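4. Getting your room ready for Jellow

If you skipped section 3 (I know some of you did, I can see the sign-off sheet), go back and do the charging part first. Everything from here on assumes Jellow is charged, logged in to Keskin and parked at its home spot. I'm writing this for the people at Pascombe who'll be sharing a room with it every day, so if you're from the vendor side you'll find it pretty basic.
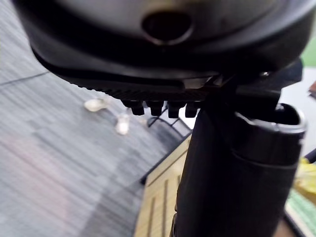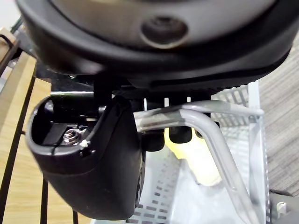
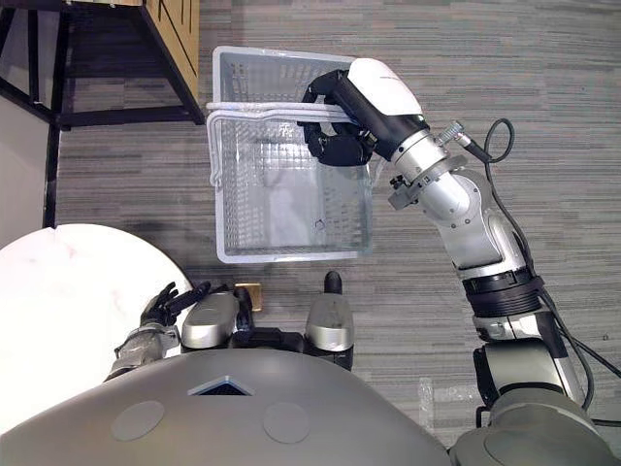 Two wrist views, then the wider one with a basket up off the carpet.

Basket moves are most of what we ask Jellow to do at the moment. It picks up a basket, carries it to the sorting table and goes back for another one. The sorting itself is still ours, and so is anything that needs an opinion, like whether a returned piece can go back on the shelf. I was worried I'd spend my day babysitting a robot, and the first two weeks were exactly that! It's a lot calmer now, but the calm comes mostly from how you set up the room in the morning, so please do these in order.

4.1 Morning setup

1. Walk the floor before you turn anything on. Pick up scraps, tags, twist ties, whatever got dropped at closing.

2. Push cables back against the wall and tape them down if they won't stay.

3. Set the baskets out with both handles standing up. If a handle has flopped over the outside, stand it back up yourself.

4. Check the weight limit on your station card and split any basket that's over it. Jellow will try to lift a heavy one and then stop halfway, which sounds harmless until you're the one who has to unload it at chest height.

5. Leave 70 cm clear on each side of the sorting table. I use the yardstick on the back of the door and call 28 inches good enough.

6. Open Keskin on the tablet, tap your room, and tap Look Around. Jellow turns its head and both wrists to check the space. Stay out of the way until the tablet says Ready.

7. Tap Start Shift. Put your own name in, please, and not the name of whoever was on yesterday.

Note: Look Around can take a while in rooms with a lot of bright sun. Pull the blinds and try once more before you call anyone.

4.2 Working next to it

I sort on one side of the table and Jellow comes in on the other. You'll find your own rhythm, but I'd start that way. When you want it to wait, press Hold on the tablet or say it to a coworker who has the tablet. Talking to Jellow does nothing (I still say thank you to it, old habit).

If you need to reach across the table, press Hold first. Yes, every time. It's one tap, and it picks up right where it left off when you tap again.

CAUTION: Never take a basket out of the gripper by hand while the arm is live. Press Hold, then Release, wait for the fingers to open all the way, and then take it. Keep your other hand under the basket.

CAUTION: Hair tied back, lanyards off or tucked in, sleeves above the wrist. Same rule for visitors.

4.3 When it stops

1. Look at the tablet before you look at the robot. The message usually tells you which arm.

2. If it says Grip Lost, check the handles and put the basket back on the floor. Tap Retry.

3. If it says View Blocked, wipe the wrist camera with the blue Flirinar cloth from the drawer. Dry, no spray.

4. If you've tried Retry 2 times and it still won't go, press Hold, leave it alone, and message Zübeyde Taşdemir. Don't power it down unless there's something dangerous going on. She wants to see the log, and a shutdown makes that harder.

You won't get in trouble for a stop. We had 12 of them in one shift back in June and every single one went into the notes, and that's how we found out the old baskets with the short handles had to go.

4.4 What's different about your shift

People keep asking me, so I'm putting it in writing. Your hours stay the same. The lifting goes down a lot and the checking goes up, and checking makes you tired in another way, so the job swap at mid-shift is for real and you should take it. Whoever has the tablet is not the boss of the room. It rotates, and everyone learns it, including those of you who told me you'd rather carry baskets forever.

Keskin counts basket moves, and at 1000 it will ask for a gripper check. Tap Later if you're busy, finish what's on the table, then go to section 5 and have the small screwdriver handy.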